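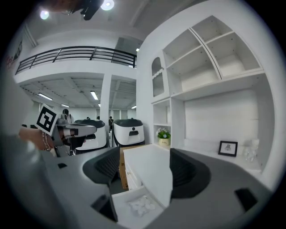
Frequently asked questions about the hand-held gripper comparison at Plistum

Last updated: October 24, 2019

These are the questions we receive most often about our comparison of the Zidora and the Lozano hand-held grippers. If your question is missing, please write to Kuldeep Joshi at the Urnach office. He reads all messages himself, so an answer can take a few days.

What are you comparing?

Two hand-held grippers which are intended for recording demonstrations. A person holds the gripper, does the task by hand, and the camera on the gripper records it. The recording is later used to train an arm that has the same jaws. We wanted to know which of the two gives us more usable recordings for the same hours of work, and which one our operators prefer to hold in the afternoon, when the hand is already tired.

We do not compare the arms. For replay we use the same arm with both sets of jaws, and the same controller with the same settings.

What is the difference between Zidora and Lozano?

The Zidora has short jaws with a flat inner face. The trigger is pulled with two fingers and the jaws follow the trigger directly. It is stiff when it is new, and softer after some weeks.

The Lozano has longer jaws, a little flexible at the tip, and a trigger with a spring that you can adjust with a small screw. The weight is more to the front. Some people do not notice it, and some people complain after one hour.

Both accept the same camera mount and the same marker plate. If they did not, we would not have started this comparison.

How many recordings did you make?

In August we made 1215 recordings, divided between both grippers. Nine operators took part. Each operator used both grippers, and we changed the order so that the same gripper was not always the first one of the day.

A recording is counted also when the task was not completed. We mark it as failed, and it stays in the set. Please do not delete failed recordings if you want to repeat our comparison, they were the most useful part for us.

Which objects did you use?

Mostly light and soft things: cotton pads, folded cloths, paper cups, small boxes. We started with harder objects such as plastic bottles, but both grippers did these well and the results did not help us to decide.

Cotton pads are a good test object. They are cheap, they are thin, they stick to each other a little, and it is easy to take two when you want only one. With the Lozano the flexible tip can slide under the edge of one pad. With the Zidora the operator needs to come from the side and pinch, and this takes some practice.

So is the Lozano better?

For thin and soft objects, yes, in our tests. For boxes and for anything with weight, no. The long jaws bend outward when the box is heavy, and then the opening that we measure is not the real opening any more. The trained arm learns this wrong value and squeezes too late.

If I could buy only one and I did not know the task yet, I would buy the Zidora. My colleague Kuldeep would buy the Lozano and print shorter jaws for it. We did not agree until today.

What is the square marker on top of the gripper for?

It is for an external camera. The camera on the gripper gives us the movement of the hand, but when the hand goes close to a plain white surface, there is not much for the tracking to hold on to. The external camera sees the marker and gives us a second measurement of the position. When the two do not agree, we look at the recording by eye.

The plate must be mounted flat and with all of its screws tight. A loose plate makes a small rattle which you do not hear in a noisy room, but you see it very well in the data.

Can I print the marker myself?

Yes. Please use matte paper or a matte film. Glossy paper reflects the ceiling lights, and the black border then has a bright spot in it and the detection is lost. Measure the printed border with a ruler after printing. Many office printers make the page a little smaller, and then the distance is wrong by the same percentage. Enter the size that you measured, not the size that is in the drawing.

Do you record with people and furniture in the background?

Yes, and I recommend it. Our first recordings were made against a plain curtain, and the arm that was trained with them became confused as soon as the curtain was gone. Now we record in normal rooms with shelves, lamps, plants, other machines and people who walk around. The tracking also works better when there are many different things to see.

People in the background must know that a camera is running. We put a sign at the entrance and we also say it. If somebody does not want to be recorded, we wait or we go to another place.

Which lens should I use?

We use a wide fisheye lens with both grippers. The picture is strongly curved at the borders, but the jaws, the object and a large part of the room are in view at the same time. We also tried a normal lens with less distortion. It looked nicer to us and it was worse for the tracking. When the hand was close to the table, only the table was visible.

Calibrate the lens again every time you take the camera off the mount, even if you believe it went back to the same position.

My own hand or sleeve comes into the picture. Is this a problem?

A little of it is normal and you can ignore it. A wide sleeve is a problem if it hangs in front of the jaws, so please roll it up. A bracelet or a watch is no problem for the tracking. With the Lozano we ask operators to take off long chains and loose ribbons, as the trigger has an open spring and it can catch them.

How long does one operator work without a break?

40 minutes. Before, we used one full hour, and the recordings from the last part were slower and less steady with both grippers. The effect was larger with the Lozano, I think from the weight at the front, but we did not study this separately.

A break means that the gripper is put down and the hand is free. Changing to the other gripper is not a break.

What should I check before the first recording of the day?

Close the jaws completely and read the opening in the software. It should be zero. Open them completely and compare the value with the one on the label under the handle. Then move the gripper slowly in a circle and look if the track closes where it started. Clean the lens with a dry cloth. Check the free space on the card, we lost a whole morning once by forgetting this.

On the Zidora, check also the small pin at the base of the jaws. It walks out slowly and you can push it back with a thumb.

Why do you not simply guide the arm by hand?

We did this before and for some tasks we still do. It needs the arm to be in the place where the task is, and the arm is heavy and needs a table, power and a safety area. With a hand-held gripper we can go where the task is. The disadvantage is that a person can easily make a movement that the arm cannot copy. We reject these recordings automatically by checking the reach and the speed of the joints. With new operators we reject many, and after the first week much fewer.

Can I visit Plistum and try both grippers?

Yes, with an appointment. Please plan half a day. Most visitors have an opinion after the first few minutes and another opinion after one hour, and the second one is more useful to you. You are welcome to bring your own objects. Please do not bring liquids in open containers, glass with sharp edges, or food.

You may take your own recordings home on a USB stick. The recordings of other people stay here.

Do you sell the grippers or receive money from the makers?

No. We bought both grippers at the normal price. The maker of the Lozano sent us one replacement spring free of charge after the first one broke, as they do for every customer under warranty.

Will there be a test with other jaws?

We plan one with soft silicone tips on both grippers. The tips for the Zidora have arrived. For the Lozano we are still waiting, and when they are here we will put the date of the test on this page.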